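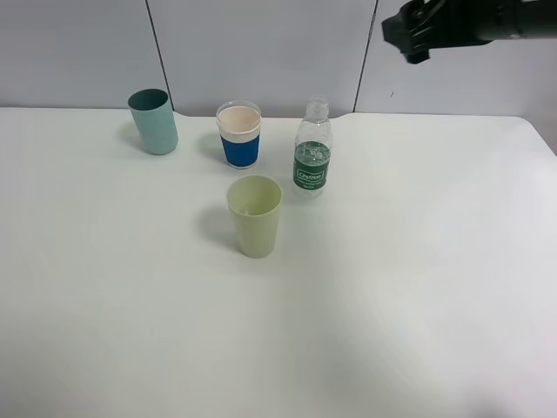

Radomír Bartoš wrote to us that a success rate means nothing until you say what the arm was allowed to know before it moved, and he asked why our first summary left that out. He was right to ask. The answers below cover his question and the others that have come in since the Hevley results went up. Last updated January 27, 2019.

What is Hevley?

Hevley is a method for choosing the order in which a robot arm picks up objects that stand close together on a table. It doesn't plan the grasp itself. It takes a list of possible grasps from another program and decides which object should go first, which second, and so on.

What does the arm know before it moves?

It gets one color image from a fixed camera and the measured height of the table. It is not given the names, weights or shapes of the objects. It is not told how many there are. The camera position is calibrated once, at the start of a session, and stays the same until the session ends.

Why does the order matter?

An open gripper is wider than the thing it is picking up. When it comes down on one cup, it may touch the cup next to it. Tall tapered cups tip over easily, and a cup that has rolled is much harder to pick up than one that is standing. Taking the objects with the most free space first often makes room for the rest.

Isn't that the same as picking the nearest object?

No. Nearest-first was one of our baselines. It does well when objects are spread out and poorly when the nearest one has a neighbor right behind it. Hevley scores each object by the free space along the whole path of the gripper, including the way back up.

What objects did you use?

Plastic tumblers, paper cups and drink bottles. A typical layout has a few cups and one bottle, such as the clear C'estbon bottle with the green label. We kept to things you can buy in any grocery store so that other labs can repeat the test without ordering a special set.

Why include a clear bottle?

Clear plastic is hard for our object finder. The wall and the table show through it, so the outline is weak. In many trials the label was the only part found with confidence. The method then assumes the object is larger than the part it found, and adds a margin on every side.

How many trials did you run?

We ran 519 trials in all. Of these, 279 used Hevley and the remaining 240 were split evenly between the 2 baselines, nearest-first and random order. A trial starts with the arm raised and empty and ends when the table is clear, when an object falls, or when the arm stops on a fault.

What was the result?

Hevley cleared the table more often than either baseline. The gain was largest in layouts where one object stood in front of another. In layouts with wide gaps there was no clear difference between Hevley and nearest-first, and we don't claim one.

What went wrong in the failed trials?

The most common failure was a paper cup being squeezed out of shape and slipping. That is a grasp problem, and changing the order does nothing for it. We counted those trials as failures anyway. In 18 of the Hevley trials the bottle was missed completely by the object finder, and we list them separately in the results table.

Does the lighting matter?

Yes. Shadows on a white table were sometimes taken for part of the object, mostly when the light came strongly from one side. This made the free space look smaller than it was. We didn't correct for it in the published runs.

Can I use it with a different arm?

You should be able to. Hevley needs the outer size of the gripper and a list of grasps. We have run it with the Trnka planner and with Oler. With Oler you have to convert the grasp angles to degrees before passing them in. The setup notes explain where.

Is the layout data available?

The starting images and object positions for every trial are in the Mistness folder on the project page. The arm logs are not there yet. We plan to add them in February, once the file names match those in the results table.

Who do I contact about an error in the data?

Use the form on the project page and include the trial number. Corrections are added to the change list with the old value left in place.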